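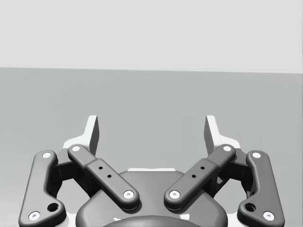 4.2 Who sits where, and what it does to the giving

Seating was the part of the Nulcombe suppers I expected to skip over, and it ended up eating most of my field notes. A benefit supper has a moment right after the doors open when people stand with their coats on, holding a ticket stub, looking at the tables and trying to work out where they belong. They're ready to grab a place and they haven't grabbed one yet. I started calling it the "open hand" stage, and the name stuck with me through all eight suppers. It can last a few seconds or it can go on long enough for the soup to be late.

At the Nulcombe hall there were no place cards. People came in with family or with whoever drove them, and they sat with those same people. The regulars took the side by the kitchen door (warmer, and you get your plate first). Newcomers, including most of the families the supper was raising money for, took whatever was left near the stage, where the accordion was. I like an accordion, but I would not want to have a first conversation with a stranger two feet from one.

Prelberg did it differently. Asabe Jibrin, who ran the door there, handed each guest a colored napkin and the napkin told you your table. Couples got split up and some of them grumbled. One man swapped his napkin twice, and I wrote down that he looked pleased with himself both times. But by the time the stew came out the Prelberg room was louder than Nulcombe ever got, and people I spoke to at the coat rack afterward could usually tell me the name of someone they hadn't known before dinner. In Nulcombe most couldn't.

I should say what I mean by giving in this section, as it gets used loosely in the earlier work on church and neighborhood suppers. Ticket money was the same for everyone at a given hall, so I leave it out here. I mean what went into the envelopes after the meal, plus anything pledged on the sign-up sheet: rides, winter coats, help with forms, a few hours of babysitting. Money and pledges don't move together as neatly as I'd hoped. The largest envelope total on any one night was $700, and that came from Nulcombe, in December, with the regulars all in their usual corner. The same night the sign-up sheet went home nearly blank.

Prelberg's envelopes were thinner but its sheets filled up, sometimes on both sides. When I asked people why they'd signed, they mostly talked about a person. A woman put herself down for rides because the mother across the table had told her about the bus transfer at Prullbridge. A retired baker signed up for "whatever, mornings" after an evening spent arguing over yeast with a teenager. I did 14 follow-up interviews, and the table came up in nearly every one without my asking. The speech, which the hosts at both halls worried over for days, hardly came up at all.

It would be easy to read this as a case for napkins everywhere, and I'm wary of that. Prelberg's hall is smaller. Nulcombe could seat up to 100, and in a room that size a table of strangers can feel pretty stranded. The Nulcombe crowd is also older, and several people told me flat out that they came to see their friends and would stay home if they were sent to sit somewhere else. Emilian Bogdan, who cooked for both halls and so had the best view of anyone – a serving hatch is a wonderful place to do research from – thought the food mattered more than I was giving it credit for. Prelberg served from big shared bowls. Nulcombe plated everything in the kitchen. You have to talk to somebody if the bread is at their end of the table, he told me, and I have no good way of pulling that apart from the napkins with the data I've got.

There is one small test of it, by accident. On a Wednesday late in the series the plates at Nulcombe ran short, and the last few tables by the stage got shared bowls. Those tables stayed seated longest. I only have my own notes for that evening and I was helping carry bread for part of it, so I wouldn't lean on it too hard. Still, two of the rides pledged that night came from there.

The Keskin supper doesn't fit in either camp. It was held standing up, with food on trays, and people drifted around all evening. I come back to it in Section 4.3, along with the question of children's tables, which I have left out of the comparison so far.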